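6 April 2025

Sourdough, day 11, and it finally floats!! 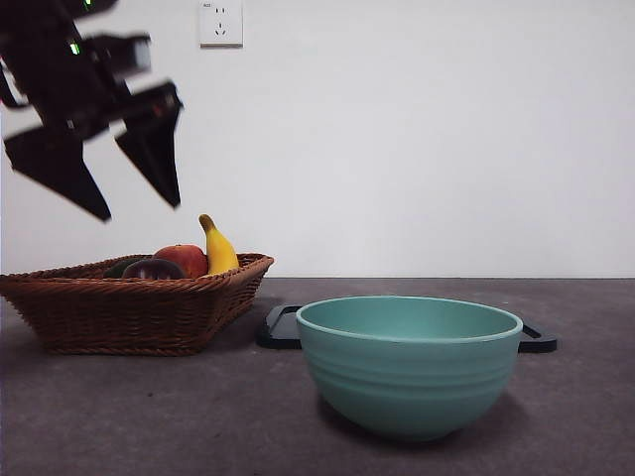 I dropped a teaspoon of the starter into a glass of water before breakfast and it bobbed right up to the top and stayed there. I may have cheered. Kylie texted back a row of exclamation marks and then, a minute later, "now don't bake with it until tomorrow," which I have decided to ignore. I've been picturing banana bread all week, and one yellow banana on a gray tabletop is enough to set me off again, though mine will have to go a good deal browner before it's any use to me. Kylie's version uses a big scoop of starter in place of some of the flour and sits in the fridge overnight. She says it comes out tangy and dark at the edges. I can't wait.

But bread first. I fed the jar again at eight, equal weights of flour and water, and moved it to the shelf over the radiator. By noon it had pushed the lid up and was creeping down the side (I had to put a saucer under it). The smell has changed completely. Last week it was nail polish and old gym socks, and I nearly tipped the whole thing down the sink — now it's like yogurt with a bit of apple in it. I keep going back to sniff it.

Mixed the dough after lunch. Bread flour with a few handfuls of the Hikelwood rye, which is so coarse it looks like sand but makes everything taste of something. I got sticky up to both wrists. The book says to hold back a little water and I forgot, so it was more of a puddle for the first hour, but after the third round of folds it pulled itself together and went smooth and jiggly, like the skin on a custard. I love that part! You do almost nothing, you go away and hang up the laundry, you come back and it's a different dough.

Wakana came by for the jam jars and stayed for tea. She wants some starter, so I put 3 spoonfuls in a jar for her and wrote the feeding on the lid in marker. She thinks it needs a name. Her suggestion was Jörg. I said we both know a Jörg and he would find out.

Shaped it at six, badly. The seam wouldn't close and I ended up pinching it like a dumpling. It's in the fridge now in the colander with a floured dish towel, since I still haven't bought a proper basket, and I've cleared the whole middle shelf for it.

Oven on at seven tomorrow with the heavy pot inside. Need to get: more rye, parchment paper, salt, butter (the good butter). And ask Kylie how brown is too brown for the bananas.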